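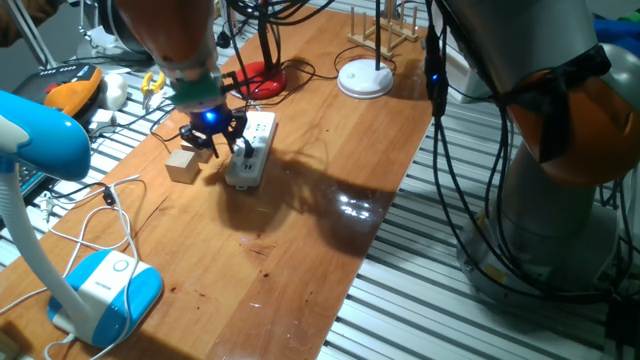
12/2/25 – shortcrust, butter temperature, second round

Repeat of the August bake with the Wirkum flour in place of Modise. Same base: 300 g flour, 200 g butter, 50 g confectioners' sugar, one yolk, pinch of salt, ice water as needed. Mixed by hand, pastry cutter only. Processor batches are Helju's and are logged separately.

Batch A, butter straight from the fridge. Came together with three tablespoons of water. Cracked at the edges on rolling, patched in two places. Shrank from the rim of the tin on one side, the side I had stretched to fit. Crumb short, flaky in spots.

Batch B, butter left out until it took a thumbprint. Needed one tablespoon. Rolled cleanly, no shrinkage worth noting. Texture closer to a cookie, greasy on the base.

Both chilled 80 minutes, blind baked in the Jodden oven, middle rack, beans out for the last stretch. B colored faster. Oven still runs hot at the back left – turn the tins halfway.

Wirkum takes up less water than Modise did. Start at two tablespoons for cold butter and go from there.

Yuxi Cheng tasted both blind and preferred A for the lemon filling, B for anything eaten without one. Helju Luik found A too salty. Same pinch in both, so weigh the salt from now on.

To do: cold butter, grated, longer rest after lining the tin. Ask Grivska whether the unsalted block is still the same fat content. Label on the new one is different.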